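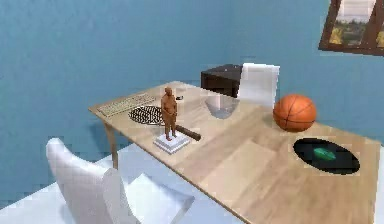
概述

Rerkedent，学生机器人仿真项目，兼社团、兼校内外比赛。内容是桌面整理：给一张桌子、一堆互不相干的东西、一句中文或西班牙文指令，学生写程序让虚拟机械臂把事情做完。全程在仿真里跑，不碰实机。发起人内莉·希拉尔多（Nelly Giraldo），当时在一所职业技术学院教自动化基础课。项目最初是课后兴趣小组，后来成了比赛，再后来社团和比赛共用一个名字，外人常常分不清，社团里的人自己也混着叫。

本条目主要写比赛和社团的日常做法。软件部分见“软件”一节，评分见“评分”一节。早年的规则变动比较乱，资料不全，能查到的写在“沿革”里。

名称

Rerkedent没有公认的中文译名。社团内部口头叫“桌赛”，报名表上写原文。有人译作“雷克登”，用的人少。词源说法不一，希拉尔多在一次新生说明会上讲是随手敲键盘敲出来的，后来改过一个字母。首字母以外一律小写，海报上全大写的写法属于早期习惯，现在不用了。

旧资料里还能见到Rerkedent-D，指的是用Doris控制栈跑的那一组，分组取消后这个写法也就停了。

沿革

兴趣小组时期。学院只有一间机房，下午课结束后到晚上关门之间可以用。实机轮不上，排队太长，希拉尔多就让学生先在仿真里写，写好了在去排实机。结果排到的人越来越少，仿真里的东西越做越细，小组干脆改了方向。

第一版场景极简单。桌面、方块、圆柱，没有墙也没有地板，背景一片灰。任务也就是把方块从左边挪到右边。当时的学生对这一版评价不高，理由是写完抓取之后没别的可做，程序里的数字换一换就能过关。

转折在换场景库。有学生把日用品模型接进了Nerer，桌上开始出现不规则的、反光的、透明的、会滚的东西。难度一下子上来。原来那套靠颜色分割的识别代码大半失效，整个学期都在补。也是从这一版开始有了房间：墙、椅子、柜子、墙上的画。起初加家具只为好看，后来发现家具进了画面之后识别误报明显变多，于是保留下来，算作题目的一部分。

之后比赛对外开放，外校可以组队。规则文本重写过，场次固定为初赛和决赛两轮。初赛在三月，决赛在学期末，具体日子每届另行通知。

分组制度试过一段时间。按控制栈分，用Doris的一组，自己从头写的一组。两组分数没法放在一起看，颁奖时争议多，取消了。现在不分组，用什么都行，报名时写明即可。

场景与物件

正式题面用室内场景。桌子是长条的浅色木桌，桌面能看出木纹，墙面浅蓝，白色椅子摆在桌边，靠墙有深色的柜子，墙上挂风景画。桌上的东西由出题程序从物件库里抽，位置和朝向随机，彼此之间没有什么道理可讲：键盘、篮球、玻璃碗和一尊带底座的小人像可以出现在同一张桌子上。参赛者常问为什么不做成厨房或者书桌那样合理的布置，规则说明里的答复是，合理的布置会让程序靠猜。

按社团的说法，物件大致有这么几类难处。

透明类。代表是玻璃碗。隔着碗能看见后面的木纹和桌沿，颜色分割基本无效，深度图在碗的位置经常是破的。常见做法是先找碗口的椭圆，再往下推碗身。推错的后果是夹爪下得太深，碰撞检测触发，本次尝试作废。

滚动类。代表是篮球。体积大，好认，黑色的缝线也给了不少特征点，识别几乎不出错。麻烦在操作。标准夹爪张开的宽度不够抱住它，只能推。推就要管它停在哪里，摩擦参数又是每题随机的。新队伍多半在这里丢第一次大分：球推出去，出桌沿，该题直接归零。

扁平类。圆垫、盘子、唱片一样的薄片。贴着桌面，没有可以夹的侧面。办法有拖到桌沿再夹，有用指尖压住往外带。前一种稳，但是占时间，桌沿还得先清出来。后一种快，成功率看摩擦。上面若还压着别的东西，得先处理上面那件，不少程序会漏掉这一步，把两件东西当成一件。

细长类。擀面杖、木棍之类的圆柱。能夹，但朝向必须对，夹歪了会从指间转出去。放下时也容易滚。社团的参考代码里有专门的放置函数，先贴桌面，再松一侧，停一下，再松另一侧。

立式类。人像、瓶子，站着的。重心高，一碰就倒。带底座的稳一些，但底座和主体颜色不一样，识别时常被拆成两件，程序先去夹底座，夹不动，然后卡住。参考答案是把上下相接的两块先合并再算抓取点，合并的门槛自己调。

小件类。夹子、小玩具、形状说不清的小东西。分辨率不够，和木纹混在一起。有的远处小黑件在画面里只占一点点，连人看都要看半天。规则允许程序回答“不确定”，答不确定扣得少，答错扣得多。

键盘单独说一句。键盘本身又薄又长，按扁平类处理没问题，问题在于按键行会被边缘检测当成很多小件。早期有队伍的程序在键盘上“发现”一大片物体，然后挨个去夹，时间耗光。社团里把这种现象叫“数键”，后来泛指一切过度分割。

任务指令

每题一句话。类型如下。

移动：把某物放到某处。目标处可能是空桌面，也可能是另一件东西上面或里面。

让开：把指定区域清空，不限定放到哪，别掉下桌就行。

排列：按大小、按高矮、按颜色深浅排成一列。

询问：只问不动。例如桌上有没有能装水的东西，哪件最靠近桌沿。询问题没有机械臂动作，纯看识别和理解，时间给得短。

组合：上面几种串起来。先问后动，或者先让开再移动。决赛基本都是组合题。

指令措辞故意留了些含糊。“碗旁边”到底多远算旁边，“后面”是相对谁的后面。规则附录给了默认参照系：没有特别说明时，以摄像机视角为准。这条附录是吵出来的，见“争议”。

虚拟摄像机的位置每题也会变。多数题目是斜着看桌子，近处的椅子可能挡住桌腿或者桌面的一角，桌子的一部分可能在画面以外。看不到的区域是否有东西，程序要自己决定转不转视角。转视角要花时间，不转有可能撞上。希拉尔多在课上对这个取舍讲得最多，也最舍不得给标准答案。

软件

Nerer。仿真环境，负责物理、渲染、出题。学生组最早是在别的开源引擎上包了一层壳，后来壳越包越厚，单独取了名字。支持无界面运行，老机器也能跑，渲染开低就行。物理步长不能改，改了成绩无效。Nerer的说明文档长期落后于代码，新生被建议直接看测试用例。

Doris。控制栈，含逆运动学、轨迹规划、夹爪控制和一套现成的抓取函数。用Doris可以很快起步，代价是默认参数偏保守，动作慢。想拿高分的队伍一般拆开来用，留逆运动学，轨迹自己写。Doris的报错信息以难懂出名，社团论坛里有一个置顶帖专门对照，报错原文在左，人话在右。

Mets。评分程序。读运行记录，出分，出一份逐步的扣分表。Mets和Nerer分开维护，出题的人不碰评分，评分的人不碰出题。参赛者能拿到Mets的完整代码，本地可以自己打分，正式成绩以组织方机器上的为准。两边分数有出入时看随机种子，绝大多数是种子没固定。

语言以Python为主，Doris底层有一部分C++。不限制使用训练好的视觉模型，但运行时不能联网，权重文件跟代码一起交。文件太大会被退回来，上限写在当届通知里。

评分

满分一百。分四块：结果、时间、碰撞、说明。

结果占大头。东西到没到位，歪没歪，倒没倒。到位用物件底面中心算，底座类用底座算。

时间按仿真时间，不按真实时间，电脑慢不吃亏。思考也算时间，所以程序里写死等待的，每一下都在扣分。

碰撞按力度分轻重。轻碰扣一点，把东西碰倒扣得多，碰掉下桌该题归零。机械臂撞桌子也算。撞椅子也算，很多人不知道。

说明指的是程序要输出一段文字，讲自己打算做什么、为什么这么做。这块由人来看，看说明和实际动作对不对得上。写得漂亮但没照做的，这块不给分。写得简陋但一致的，给满。

70分为初赛出线线。没到线的队伍可以申请复核，复核只看Mets的记录有没有读错，不重跑。出线以后初赛分数清零，决赛重新算。

公开成绩里单场最高是83分，由一支学院自己的队伍在决赛取得，至今没有被超过。那支队伍后来公开了代码，很多人拿来当起点。代码里几乎没有注释，变量名全是缩写，读它本身成了社团里的一项练习。

队伍

每队最多6人。少于这个数也行，单人报名也有。常见分工：视觉、抓取、轨迹、指令解析、测试、写说明。分工不做硬性要求，但报名表上要填，决赛答辩时按表提问。填了视觉的人答不出视觉部分的问题，要扣说明分。

写说明常被当成闲差，塞给最晚入队的人。往届复盘里反复提到的教训是，写说明的人需要把全部代码看一遍，往往第一个发现模块之间对不上的地方。现在社团建议这个角色轮换。

指导教师每队可以有，也可以没有。教师不得改代码，可以看、可以问。规则原文写的是“教师的手不放在键盘上”，执行靠自觉。

一届的流程

报名开放后先发样题。样题和正式题用同一个物件库，但正式题会多几件样题里没有的东西。多哪几件不公布。

然后是练习期。这段时间机房下午四点以后留给社团，外校队伍用自己的机器。练习期内每队每天可以往组织方机器上交代码试跑，返回Mets分数，不返回画面。不返回画面是为了防止针对题目硬调，学生普遍不喜欢这一条。

试跑失败最多的原因很朴素。路径写成了自己电脑上的绝对路径。忘了交权重。版本不对。希拉尔多在说明会上每次都讲，每次都还有。

三月初赛。代码提交截止后统一跑，跑完一次性公布。队员不需要到场，但多数队伍会凑在一起看直播，画面是Nerer的回放，旁边是Mets的实时扣分。篮球往桌沿去的时候弹幕最多。

初赛和决赛之间是修改期。可以大改，可以换整个控制栈，不可以换队员。

决赛到场。每队先跑题，再答辩。答辩的人抽签定，抽到谁是谁。评委手里有运行记录，会停在某一步问：这时候程序以为自己看到了什么。答得上来的队伍分数一般都不差。

课内使用

学院的自动化基础课把Rerkedent的一部分拿来做大作业，规模小，只做移动和询问两类。学生从看图开始。先给一张渲染好的桌面，让学生自己用文字写出物件和相对位置，再让程序写，两份放在一起对。差异大的地方拿出来讨论。

希拉尔多对这一步的要求很具体：拿不准的要写拿不准。一件东西看着像擀面杖也像木棍，就写圆柱形长条；黑色薄片看不出是盘子还是唱片，就写圆盘。她的理由是抓取只需要形状，名字起错了反而会带偏后面的判断。作业里把不确定的东西硬安一个名字，扣分比漏写要重。这个习惯后来带进了比赛规则，就是前面说的“不确定”选项。

第二步是纸上规划。给指令，学生手写步骤，先动哪件、从哪边下、放哪里。例如要把木棍移到桌子靠外的一侧，旁边立着人像，从人像那边下手就有碰倒的风险，从另一端下手则要确认夹爪的回撤路线。写完交给同桌挑毛病，挑出来的毛病也算成绩。

第三步才写代码。用Doris，不允许自己写底层。课程目标在流程，不在性能，能跑完就及格。

期末有人把作业直接报成比赛，也有人做完再也不想看到桌子。两种都正常。

常见故障

抖动。夹爪接近目标时来回晃。多半是视觉每一步都重新估计位置，结果在两个值之间跳。对策是接近到一定距离后锁住估计值，不再更新。锁太早又会偏。

穿模。夹爪进到物体里面去了。物理步长固定的情况下主要是速度太快，把末段速度降下来就好。拿穿模当技巧用的队伍有过，Mets后来加了检测。

悬空释放。以为到桌面了，其实还差一截，松手，东西摔下去。立式类几乎必倒。原因通常是桌面高度用了固定值，而题目的桌面高度会变。

认影为物。篮球在木头上有影子，深色，边缘软，分割模型偶尔会把它当成另一件扁的东西。然后程序要求把影子挪走。夹不到，重试，夹不到，重试。对策是查深度，和桌面等高且没有厚度的一律丢掉。副作用是真正的薄片也可能被一起丢掉，圆垫首当其冲。

认画为景。墙上的风景画里有树。指令解析里如果带了植物一类的词，程序有可能往墙上伸手。发生次数少，发生时很显眼。限定工作空间可解。

椅子遮挡。近处的椅背在画面里很大，有的程序把椅背上缘当成桌沿，整个座标系就歪了。这个错误难查，因为后面每一步看上去都合理，只是整体偏了一截。社团的检查单把“桌沿是不是桌沿”放在最前面。

左右颠倒。参照系没统一，视觉按画面，控制按底座。每届都有。测试时桌上只放对称的东西就发现不了，所以自测题必须放不对称的。

争议

参照系之争。某届决赛有一题要求把绿色小件放到碗的后面。一队按摄像机视角理解，一队按机械臂底座理解，两个“后面”相反。当时规则没写，评委判前者对，后者申诉。申诉没成功，但附录是那之后加的。后者的队员毕业后有人回来做出题，据说对方位词特别小心。

透明物之争。有意见认为玻璃碗这类物件考的是渲染器的脾气，换个渲染器结果就不一样，拿来比学生水平不公平。组织方的回应是每届都公布渲染设置，大家面对的是同一种脾气。意见没有统一，碗也没有撤。

现成模型之争。允许用训练好的视觉模型以后，算力多的队伍占便宜。有人提议禁用，有人提议设体积上限，后来采纳了上限。上限定在多少，每届都有人嫌大有人嫌小。

仿真与实机。批评最多的一条：全程仿真，学生到了实机面前照样手忙脚乱。希拉尔多承认这一点，课程另外安排了实机实验，但和比赛不挂钩。她的看法是仿真里把“看清楚再动手”练熟，上实机少撞几次就值了。持反对意见的老师认为线缆、标定、急停这些在仿真里一样都学不到。两边都没有做过正式的对照。

社团

社团比比赛早，成员也杂。有不参赛只做场景的，有只修Doris报错帖的，有专门给物件库补模型的。补模型要求尺寸按真实比例，质量按材质估，碰撞外形要和看到的外形一致。最后一条最费工夫。外形差一点，夹爪看着没碰到，物理上已经碰到了，参赛者会来骂。

家具模型另有一套要求，简单很多，只要求占位正确。椅子、柜子、挂画都归家具。家具不能被移动，撞了扣分。

新成员入社先做一件事：用手动模式把一题做完。没有程序，用键盘遥控虚拟机械臂，一步一步挪。多数人第一次会把东西碰倒，或者在放下细长件的时候看着它滚走。做完再看别人的程序，问题会具体得多。近70人做过这一步，社团留了全部回放，存在机房的共享盘里，命名很乱，想找自己那份得翻一阵子。

平时活动在机房，下午四点到关门。有题的时候做题，没题的时候互相出题。互相出题的规矩是出题的人自己先得做得出来，做不出来的题不算题。

对外交流不多。有几所学校借用过物件库，借用要保留来源说明。Nerer本身开放下载，Mets也是，Doris因为里面夹着一段授权不清的旧代码，只在参赛队之间分发，重写工作一直在做，进度慢。

术语

数键：过度分割，见“场景与物件”。

归零：物件掉下桌，该题无分。也作动词，“被球归零了”。

清沿：先把桌沿附近清空，给扁平件腾出拖拽的地方。

合座：把底座和主体并成一件。

空夹：夹爪闭合而中间没有东西。Mets不直接扣分，但耗时间。

锁值：接近目标后停止更新位置估计。

硬调：针对某一题把参数改到刚好能过。贬义。换一题就露馅。

人话帖：论坛里Doris报错对照帖的俗称。

版本差异

旧版规则里询问题不计时，新版计。旧版允许在两题之间手动重启程序，新版不允许，崩了就崩了，后面的题按未作答处理。因此现在的队伍都会在外层包一个自动重启，重启要花的时间照扣。

旧版说明部分限西班牙文，新版中文、西班牙文均可，混写也行。混写的说明评委看得比较累，没有规定不许。

旧物件库和新物件库不兼容。旧库的薄片类厚度全部设成同一个值，新库分别设。拿旧代码跑新题，圆盘类容易抓空，调一下下探深度即可，参数名在人话帖里有。

参见

桌面操作；抓取规划；物理仿真；Nerer；Doris（控制栈）；Mets（评分程序）；内莉·希拉尔多

待补

本条目缺少早期各届成绩表。初版灰背景场景的截图没有找到。分组时期的规则原文只有残本，欢迎有的人补上。“名称”一节的词源说法只有口头来源，需要核对。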